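The picnic cups, and what I kept

I have been putting off the plastic cupboard since we moved in. It is the low one to the left of the cooker, and for most of this year it has had to be opened with a knee against it so that nothing slid out. In April I took everything out and put it on the floor, and I thought I would write down how I dealt with it, as I had a few messages after the post on the spice drawer asking what came next.

The cupboard holds anything we eat or drink from that will not break. Some of it came from my mother's caravan. Some of it is from a starter set I bought when I had my first flat, sold by a shop called Bredudell that used to be near the bus station. The rest turned up over the years, as it does, from parties and from people leaving things behind after a barbecue and never asking for them back.

I started at seven in the morning, before anyone else was up, which I recommend. I put down an old sheet first and sorted by kind: cups with cups, plates with plates, lids in a heap by the door. The lids took longest. I tried each one on every box it might belong to, and if it did not fit anything it went in the bag. I kept two odd lids that fit mixing bowls well enough to go in the fridge overnight.

Cups were next. I had been washing up the same few by hand and leaving the others at the back, so it was easy to see which ones we like. The tall ones with a narrow base went, as they fall over on grass. So did anything with a split rim or a smell that would not come out. I tried bicarbonate of soda on the smelly ones and left them overnight, and it worked on one and did nothing for the others.

The plates were harder. We had a stack of large flat ones from a brand called Kubo that look smart but have no lip, and anything with a sauce runs straight off on to your knees. I gave those to my neighbour Radosław Pawłowska, who wanted something to stand his seedlings on. He has since told me they are fine for that. What I like in a plate for outdoors is a rim. It does not need to be deep, only enough to stop a tomato.

For storing what was left, I bought a wire shelf from Divska. It cost 345 crowns with a voucher, and I paid full price for the second one a week later when I saw how much height was being wasted. They are plain things with folding legs. The cups now sit on top and the plates underneath, and I can take a plate without lifting anything off it first. I had them the other way round to begin with and changed my mind after two days.

I also looked at a set of proper picnic crockery in a fitted bag, which was 2,000 crowns, and I did think about it for an evening. The bag was nice. But the cups were stuck in loops with elastic, and I know I would be the one trying to get them back into the loops in a car park. A plain shopping bag with a tea towel between the plates does the same job, and the tea towel gets used.

A few things I would do differently. I would measure the inside of the cupboard before buying the shelf, including the hinge, as the hinge takes up more room than you think and I had to move the shelf in from the side. I would do the lids on a different day. And I would not have put the children's beakers in with ours, as they then had to come out again and go in the low drawer where they can be reached.

Washing is the other thing people ask about. Most of ours says it can go in the dishwasher, top rack, and most of it does. The pale ones I do by hand with washing-up liquid and a soft cloth, as the rough side of a sponge leaves fine scratches and then tea gets into them. If tea has already got in, a paste of bicarbonate and water will shift most of it. I leave it for an hour and do something else. Curry is another matter and I have stopped trying. We have one box that is orange now and it is the curry box.

I dry everything on a rack and then leave it out on the side until the evening before putting it away. Plastic holds drops of water in places you do not look, under the rim mainly, and if you stack it straight away it smells shut in by the end of the week.

For the colours, I have settled on pale blue for cups and cream for plates. It was partly what we already had and partly that I find them easy on the eye together, on a white table especially.

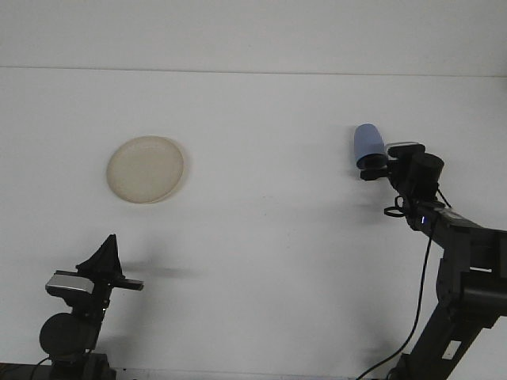
Reading time: 5 minutes (928 words)

A light blue cup and a beige plate with a thin raised rim are pretty much what I mean. The cream is warm enough that it does not look like hospital crockery, and the blue is soft. Bright colours are useful if you lose things in long grass, and my sister swears by red for that reason, but I see these every time I open the cupboard and I would like them to be quiet.

The spare cups have gone in a box on top of the wardrobe, labelled, for when we have more people than usual. I have told myself that if the box is not opened by the end of the summer it goes to the charity shop with the rest. The Bredudell cups are in there too, apart from one that I use for pens.

Next is the shelf with the baking tins, which I have looked at and closed the door on twice. There is a loaf tin in there that I am fairly sure belongs to the school.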